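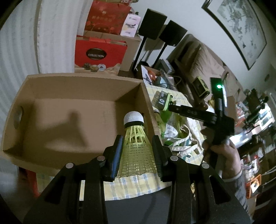 A yellow plastic shuttlecock, base up, near an open cardboard box.

Town gyms should keep the plastic shuttle

By Maximiliano Cáceres
Friday, July 15, 2022

Our badminton club votes next week on whether to ban plastic shuttles from open night. I will vote no, and I have played with feathers since I was a teenager.

The case for feathers is easy to make. They drop at a steeper angle, they reward a clean hit, and every serious tournament uses them. Lai-ching Mak, who wrote the motion, says beginners who learn on plastic pick up habits they later have to break. She is right about that. I coached her nephew through one of those habits and it took most of a winter.

But open night is not a training squad. People come after work, pay at the door and play doubles with whoever is next on the board. Many of them hit off the frame as often as off the strings. A feather shuttle in that kind of game can be finished in a few rallies. A plastic one will usually last the evening and often the month.

Last season the club spent $1,960 on shuttles, and $600 of that went to open night, where we already use plastic on four of the five courts. Switch all five to feathers and the door fee has to go up. Chun-hung Yeh, who runs the desk, thinks it would need to double. I have not seen anyone on the other side offer a different number.

Then there is the hall. Ours is cold in December and stuffy in July, and feathers dry out and snap if they are not looked after. League players steam theirs before a match. I can't picture the Tuesday crowd doing it.

Some members raise the environment, and I take that seriously. A plastic skirt will sit in a landfill for a very long time. Feathers come from ducks and geese, though, and they are shipped a long way to be used up in minutes. Neither side gets to feel clean here. We could start by using each shuttle until it is worn out and sweeping up fewer good ones with the trash.

Keep feathers for league and for the coached sessions, and put one feather court on open night for anyone willing to bring their own tube. Leave the other four courts as they are.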